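Chapter 6

Heat in the Small Kitchen

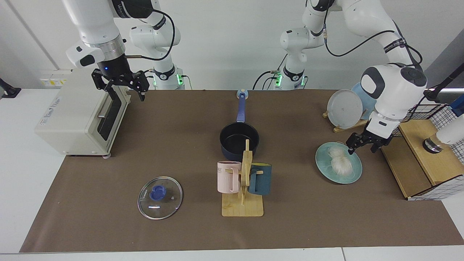

Most books about cooking science begin with fire. We begin with a cupboard, a bench and a power point, as this is how most readers of this book will cook during their studies. A person who rents one room in Murkard or above a shop in Culutell does not often have a full range with four burners. What they have is a small appliance and a short bench, and sometimes a neighbour who complains about the smell of onions. The same laws of heat apply to them as to a hotel chef.

In Chapter 5 we studied what happens inside the food when it becomes warm: proteins set, starch swells, fat melts and water leaves. In this chapter we turn to the other side of the question, and ask how the heat arrives at the food in the first place.

6.1 Three ways of travelling

Heat moves from a hotter body to a colder one. It can do this by conduction, by convection or by radiation, and in a real kitchen we almost never find one of them alone. When you fry an egg, the pan gives heat to the egg by conduction. When you boil potatoes, the moving water carries heat to their surface, and this is convection. When you hold your hand near a glowing element and feel warmth on the palm, the greater part of it is radiation.

The student should be careful here with one common mistake. Heat that has arrived at the surface must still travel to the middle, and inside a solid food it travels mostly by conduction, whatever method was used outside. Potato and meat are poor conductors. For this reason a thick piece can be dark in colour on the outside and still raw in the centre – a result that many of us have served to guests at least once.

6.2 Power and the size of the space

The power of an electric appliance is measured in watts. An appliance of 2000 watts takes 2000 joules of energy from the supply each second when it is running at full power. Not all of this goes into the dinner. Some warms the walls, some warms the tray, and some escapes to the room when the door is opened.

A small oven has less air and less metal to warm than a big one, so it can reach its working temperature in less time with the same power. It has also a disadvantage. The elements are close to the food, and radiation falls strongly on the parts which are nearest. The top of a loaf may burn before the crumb is baked. Cooks who use small ovens learn to place the tray low, to cover the food with foil for part of the time, and to choose flatter shapes.

The thermostat is a second difficulty. It switches the elements on when the air is too cool and off when it is too warm, so the real temperature goes up and down around the value on the dial. In Activity 6A you will draw this movement as a curve, using an oven thermometer and one reading each minute for 13 minutes.

6.3 A worked case: the Otard flat cake

The Otard flat cake is a simple dough of flour, butter, sugar and egg, pressed into a tin. It is useful to us because it is thin and its colour is easy to judge. Suppose that the recipe was written for a full-sized oven and gives a baking time of 64 minutes at low heat. A student who copies this time without thinking, in a small oven with the tray high, will probably have a hard brown cake.

Before you read the solution, write down in your notebook which of the following you would change first: the time, the temperature setting, the height of the tray, or the depth of the dough. Give a reason which uses the words conduction and radiation. The MacBrayne method, which we present in the next section, changes only one of these in each trial and keeps the others the same.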